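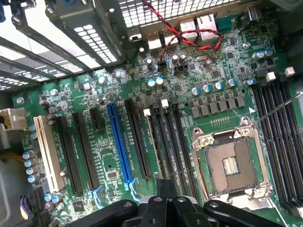
3. Method

3.1 Task and workspace

The task was to seat a processor in a desktop motherboard that remains mounted in its case. Each trial began with the CPU socket open, the load plate raised and the retention lever lifted away from the board. The arm approached from above with the processor already held between the two fingers. Closing the plate and lever was left out of the task and is treated as further work in Section 6.

The case walls and the memory slots beside the socket restrict the approach. All motions were therefore planned in a corridor above the socket, and the final descent was made along the socket normal. The case was not fixed to the bench, so its pose had to be estimated anew in every trial.

3.2 Pose estimation

Two estimators were compared. The first, Driltora, fits a plane to the board and then matches the outline of the load plate. The second, Pinto, matches a set of board features learned beforehand: the blue expansion slot, the capacitor tops and the edges of the memory slots. Both take a single colour image from the wrist camera. The gripper covers part of the lower board in this view, and the same region was masked for both methods.

3.3 Insertion control

Once the pose had been estimated, the Flunosero controller lowered the processor until contact was detected. It then made a spiral search in the plane of the socket. A trial was counted as a success if the processor lay flat in the socket and no force limit had been exceeded. Dummy processors without contacts were used throughout to protect the socket.

4. Results

Each estimator was given 51 trials. Pinto led to 36 successes. Driltora did worse, and most of its failures came from reflections on the metal load plate, which shifted the fitted outline towards the memory slots. The spiral search could not recover from a shift of this kind.

Two of the Pinto failures were force-limit stops caused by a finger touching the raised plate. The rest were errors in rotation about the socket normal. Rotation error grew when the case was turned far from its position in the reference images.

The trials were run with the room lights on and the blinds closed. Daylight was not tested. Kirsten Dufour checked the success labels against the force logs and found no disagreement.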